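Nundotham Announces Simulation-First Equipment Plan for Trarkside Distribution Site

Two-arm handling cells to be tested in software before any purchase order is signed

Nundotham today announced that it will plan its next round of automation spending at the Trarkside site through simulated trials. Under the plan, candidate equipment will work through a set of rendered small-goods tasks before the company commits funds to hardware, floor changes or service contracts. The first tasks concern giftware and accessories, including spiked collars and corded pendants, which are difficult to price for automated handling. 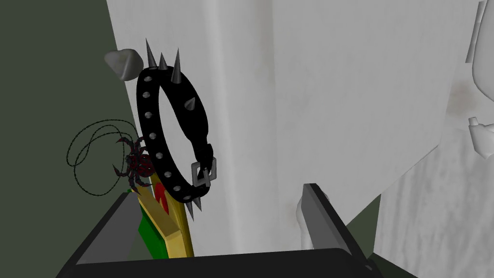 Lakshmi Palaniappan asked at Tuesday's supplier briefing whether a simulated trial could say anything useful about maintenance costs, and urged that spare fingers and service visits be kept as a separate line in the budget.

Nundotham has accepted that request. Each supplier will now submit a purchase price, a three-year service estimate and a list of parts subject to wear. Bids that combine these amounts will be returned for correction.

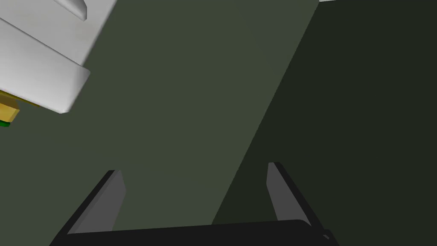 The simulation work is being carried out by Jilletti, which will model two-finger grippers on a two-arm robot. Sastry will review the results and prepare the cost comparison. A total of 3000 simulated runs has been budgeted, with 100 set aside for thin, flat goods such as cards and panels.
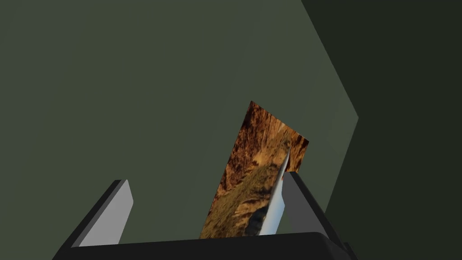 Funding will be released in stages. The first covers software and staff training only. The second, subject to approval by the Nundotham board, would pay for a single physical cell on a lease with a right to buy. Ten percent of the equipment budget will be held back until the cell has been accepted on site.

No existing lines at Trarkside will be removed during the planning period. Suppliers wishing to take part should request the bid documents from the Nundotham purchasing office before the end of December.
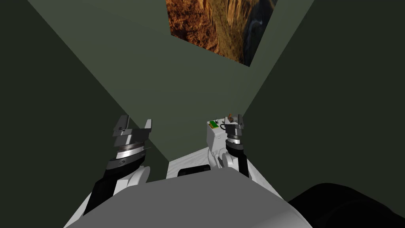

Issued by:
Anita Feldhaus
Director of Equipment Planning, Nundotham

Questions on the bid documents will be answered in writing, and all replies will be shared with every registered supplier. Site visits to Trarkside may be arranged through the same office.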